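Sep 19, 2022

Woke before the alarm again and lay there listening to the rain come off the gutter, which still drips right onto the bedroom sill no matter what I do to it. Monday, and the first one in weeks with nothing written on it. I made the good coffee and sat down with the box from Aunt Bakus's house, the one I promised everybody I would go through by the end of the summer (well, summer has a few days left in it, so I'm not late yet).

It's mostly recipes. I knew that, but I didn't know how many, or that she wrote them on anything that was lying near the stove. Envelopes, the backs of church bulletins, a gas bill from some February long gone. The plum dumplings are on a paint store receipt and she only gives half the ingredients, I suppose because the other half she would never forget. "Flour until right." I laughed out loud at that one, alone in the kitchen, and then I got a little teary and had to go stand on the porch for a while.

The rye bread is the one I've been hoping for and it isn't there, or I haven't got to it. There is a card that says "Mrs. Paulauskas bread" and nothing else on it at all, front or back. I remember Mrs. Paulauskas, or I remember her coat, a big green one with a collar, and the way she'd come in the side door without knocking and set the loaf on the table still wrapped in a dish towel. She must have lived on Plistmont Street, up past the school, because we could see her from the window long before she got to us. I wonder if her daughter is still in town. I might write a note and just ask. The worst she can do is not answer.

After lunch I drove over to return the canning kettle to Jamshid Amini and of course stayed two hours. He had put up 12 quarts of tomatoes over the weekend and was very proud of them, and he should be, they looked beautiful lined up on the shelf with the light coming through. He gave me one to take home and a bag of peppers I did not ask for and could not refuse. We talked about his knee, and his mother's quince jam, and whether it's worth canning anything at all when the store has it for less. He says it is. I say it is too, but I complain more while I'm doing it.

He thinks I should type up the recipes and make a little book for the cousins, and I've been turning that over all evening. I like the idea very much. My trouble is that typing them would mean deciding things, like how much flour is "until right," and I'm not sure I want to be the one who decides. 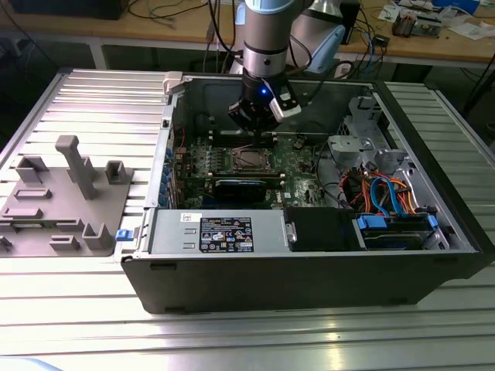 Maybe the thing to do is leave her words just as they are and put my own guess underneath in smaller letters, so the cousins can ignore me if they like. They generally do. And I could leave a blank page after each one for people to write what happened when they tried it, the flops too.

I started with the dumplings tonight, to see. Used the last of the plums, and flour until it seemed right to me, and the first batch fell apart in the water. The second batch held. I ate four of them standing up, with too much butter, and put the rest away for tomorrow.

Need to buy: flour, caraway, stamps. Call about the gutter.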